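Does a tray save time? A report on clearing up after tea

March 14, 2019
By a second-year student, Household Studies, Zultdale

The question came out of a leaflet. Saludo, the study guide we use in the first term, says that a tray "halves the work" of clearing a table. No source is given for this. I have carried cups to a sink all my life without a tray and never felt I was doing double the work, so I picked this for my project when the rest of the group chose laundry or food waste.

I wanted to find out two things: whether a tray makes clearing quicker, and whether the things on it get dealt with properly afterwards. The guide only talks about the first, and I think the second matters more.

What I did

I kept a log through January in the shared kitchen at Ridley. Each entry was one table cleared after tea, from the first thing picked up until the table was wiped and the last item was in the rack, in the bin or back in the cupboard. I ended up with 76 entries. Half were done with a tray and half by hand. I didn't choose which was which, I drew slips out of a mug.

The tray is a plain blue-green plastic one with rounded corners and a raised rim. It went down on the bare wooden table each time, with no cloth under it. I mention this because the guide shows a tray on a cloth, and a cloth is one more thing to shake out and put away. 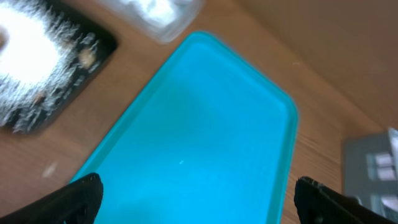

A second reader of my draft objected at this point that an empty tray is also a thing to put away, and that I should be timing that as well. I agreed and went back through the log. Washing and drying the tray had been left out of the first 10 entries, so those are marked in the appendix and kept out of the comparison. It does make the tray look worse. I think it should.

What goes on the tray

This is where I have most doubts about the claim. A tray makes it easy to put everything in one place, and the things that end up in one place don't belong together. A cup and saucer need washing. A napkin is rubbish, and so is a snack wrapper, though the wrapper goes in a different bin here. A biscuit that hasn't been eaten has to be thrown out or saved, and people will stand there deciding.

By hand, you pick up the napkin and you are already walking to the bin with it. With the tray you put the napkin on the tray, carry the tray to the side, and then pick up the napkin again. I fail to see how that is half the work.

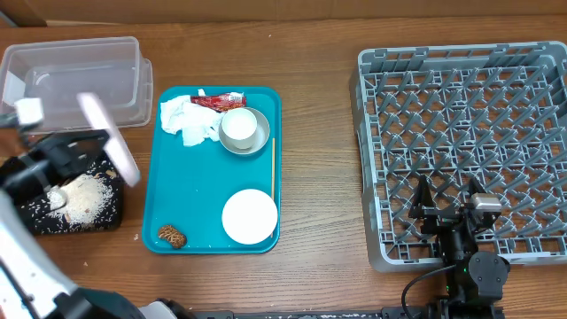

Fig. 2. A mixed tray: crockery, chopstick, biscuit, napkin and wrapper. Spilt rice on the dark surface beside it.

The rice was a separate problem. Dry grains spread, and a few always get past whatever you put down to catch them. A tray is no help with that. You need a scoop and a container, then a cloth for the stragglers. I had planned to leave spills out of the report, but a table with rice on it isn't cleared, whatever the tray looks like.

The drying end

Most of the complaints in our kitchen are about the rack, so I logged that too. Ours is grey plastic with a criss-cross lattice. Plates are fine in it. Thin things aren't, in my opinion. A chopstick laid flat can slide towards a gap, and one stood upright leans on whatever is next to it. I tried both and didn't like either. Zirnomov, the shop that sold us the rack, lists it as "suitable for all tableware", and I would want to see that tested by someone who owns chopsticks.

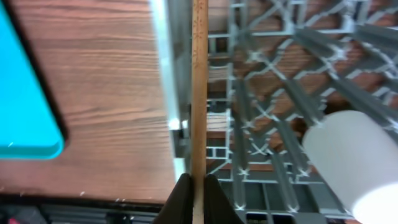 Fig. 3. Thin wooden stick held upright in front of the grey lattice rack.

Results

The tray entries had fewer trips across the room, as you would expect. The total time was hardly different once washing the tray was put back in. The longest entries in both groups were the ones with spills.

The 643 seconds in the appendix is real. It was a tray entry, and I dropped the tray.

I can't say the guide is wrong for every kitchen. Ours is small and the bin is close to the table. In a house with a long walk to the sink the answer might change, and I had no such house to try. I would only ask that the next edition either says where "halves the work" came from or takes it out.

Comments (2)

The tray is for carrying things TO the table. Has anyone tried bringing four teas in by hand?

Fair work, but you knew where things were kept by the end of the month. Did the later entries get quicker in both groups? I'd plot them in order before trusting the totals.

Related reports
Washing-up bowls: is a second one worth the space?
Which bin? Sorting mistakes in the Ridley kitchen
Tea towels and air drying compared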